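枕の高さと寝返りのしやすさを調べてみた　生活科学ゼミ・グループ研究報告

班員：Zdenka Gashi、Nest Hopkin、Ok-hee Ok
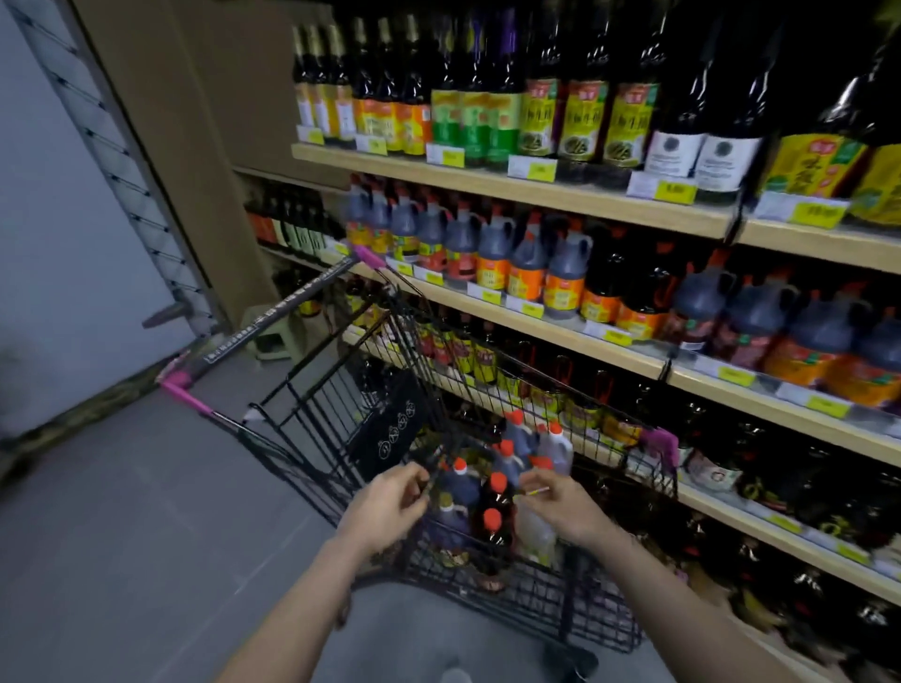 きっかけは、Zdenkaの「朝になると首が痛い」という一言でした。枕なんてどれも同じだと思っていたのに、話し始めたら全員に言いたいことがあって、その日のうちにテーマが決まってしまいました！

方法
同じ寮の学生19人に協力をお願いし、ふだんの枕と、バスタオルを折って高さを調整した枕で、それぞれ一週間ずつ寝てもらいました。タオルは一枚ずつ足していき、横向きに寝たとき首がまっすぐになる高さを探します。朝は起きてすぐに、首と肩のこわばり、途中で目が覚めたかどうかを用紙に記入してもらいました。

結果
いちばん驚いたのは、低いほうが楽だと答えた人が思ったより多かったことです。仰向けで寝る人にその傾向が強く、横向きの人は高めを好みました。Nestは自分の枕が高すぎたと気づき、七月に入ってからはずっとタオル枕で寝ています（見た目はひどいですが、本人は大満足！）。

反省点
用紙の質問が最大30問もあり、後半は空欄が目立ちました。眠い朝に書くものなので、次は半分以下に減らします。それから、マットレスの硬さをそろえられなかったのも心残りです。柔らかいと肩が沈み、ちょうどよい枕の高さも変わるはずなので、後期はぜひそこを調べたいです。

タオルの折り方を一緒に考えてくださったFigueroa先生、ありがとうございました。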